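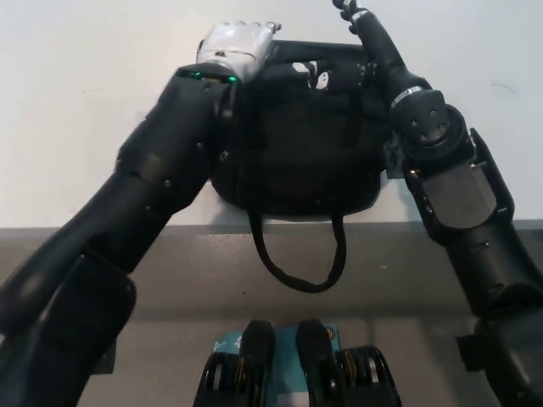

A reader of the March page wrote to ask if a small black bag needs its own place on the shelf, or if it can go inside a bigger one. My answer is that it can, but then you will forget you own it. Mine was inside a suitcase for almost a year.

This page is about the small bags. The large ones, with the travel trunk from Skivden, are in the gallery before this. I have kept bags since I moved to Tratport, and the shelf now holds 50 of them, mostly plain and mostly dark. I am not a collector of famous names — I like a bag that closes well and has a strap I can repair.

Black fabric bag, soft, with a rounded bottom. The front is plain, with thin seams, and there are white printed marks near the top. The strap is thin and long, so it hangs down when the bag stands near the edge of a table. I wind it once and put it inside before the bag goes back on the shelf.

For cleaning I use a dry brush first, then a cloth with a little soap. Please do not use the washing machine for bags with a stiff bottom. I did it with one from Orik and the shape never came back.

Page updated 21 Jun 2024. The straps will have a separate page.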